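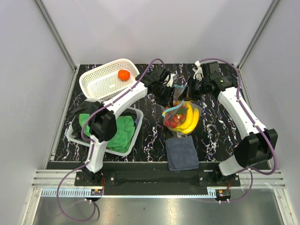 Two arms, one bag of fruit, a folded towel, and a lot of house rules.

OK, I promised a thread on the rules we run our two-arm bench by, so let's go. I've been rewriting our rule sheet since August and it has been way more fun than a rule sheet should be. Everything below applies to small tabletop arms doing household-type tasks – folding, packing, sorting. Big industrial arms need a proper safety assessment by people who do that for a living.

1/ Start with the space between the grippers. Two arms that can both reach the middle of a table can also both reach each other. Our software, Gatetti, lets one arm "own" the middle at a time unless the task says both are needed. Default is one owner. You have to ask for two, in writing, in the task file.

2/ The first run of any new task is at reduced speed with a hand on the stop button. I don't care if it's the same task with a different towel. A different towel is a new task!

3/ Cables! I could do a whole thread on cables. Ours are purple and clipped along the links, and we picked a loud color on purpose so you notice when one is where it shouldn't be. The rule: move every joint through its full range by hand, power off, and watch each cable the whole way. It needs enough slack to bend and not so much that it can snag a gripper or a basket.

4/ Loops hanging off the front of the table are allowed. Loops where a person's sleeve or knee goes are not. Elfriede Fuchs wrote that one after rolling her chair in too fast, and it's the only rule on the sheet in capital letters.

5/ Elbows are the sneaky part. Everybody watches the grippers and forgets that the elbow swings wide and low, right over the stuff parked at the side. So anything under an elbow has to be something you'd be happy to see squashed. Towels, yes. Glass, never.

6/ Which brings me to objects. Soft or light wherever possible. Toy tomato over real tomato. I love real food tasks (they're so much harder, it's great) but you don't learn anything extra from cleaning juice out of a finger joint.

7/ Bags get their own rule. Tie the neck before the arms go live, and make the tie a color that stands out from the bag. With clear plastic the neck is hard to find for a camera and honestly for me too. Light blue works nicely against our black top. I'd love to hear what other people use.

8/ Write down the starting layout. What's in which basket, what's folded, what's crumpled. "Towel in basket" is not a layout. "Green towel, crumpled, lower left basket" is getting there. We had 439 runs from spring where the notes just said "standard setup" and Flurina Kälin spent days sorting out which standard that was. Never again.

9/ Log the failures with the same care as the successes. Drops, missed grasps, arms stopping because they got too close. Our target is 100 clean runs before a task gets called stable, and a clean run only means something if the messy ones are in the log too.

10/ Walls. We went with plain pale panels on three sides. They keep the background boring, and they give a dropped strawberry fewer places to go. They don't count as guarding, though! The front is open, so the rule is hands out, eyes on the table, then say "going live" out loud. Yes, even when you're alone.

11/ Six minutes of checks before each session: base bolts, cable clips, finger pieces, stop button, and the boards on the front rail. Press the stop button for real. Looking at it isn't a check.

12/ If you share a bench, whoever uses it last puts both arms in the rest pose and leaves a note about anything odd. Ours is a paper notebook. I tried to move us to an app and was outvoted, and now I'm fond of the notebook.

That's the current sheet, one side of paper, 8 headings. Elfriede wants to add something on swapping gripper fingers in the middle of a session and I'm still working out the wording – if your lab has a rule for that, please send it my way.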